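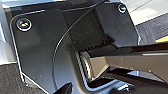 Posted 6/25/23 by Dlamini

Brastlow workshop: bench and equipment check

1. Cables: look for nicks and flattened spots. Leave slack at bends.
2. Lenses: blow off dust first, then wipe with a dry cloth.
3. Housings: check seams for cracks. Light dust is a note, a crack is a fail.
4. Screws: try each one by hand with the hex key. Don't add torque "to be safe."
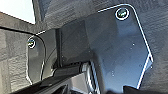
5. Edges: run a gloved finger along metal edges and write down any burrs.
6. Extension cords: limit is 2 per bench.
7. Walkway to the door clear.

Fails go on the Jirnska sheet. Next full check is in December.

Comments (2)

triltov_bench: Does a scuff count under 3?

Dlamini: Only if you can feel it with a fingernail.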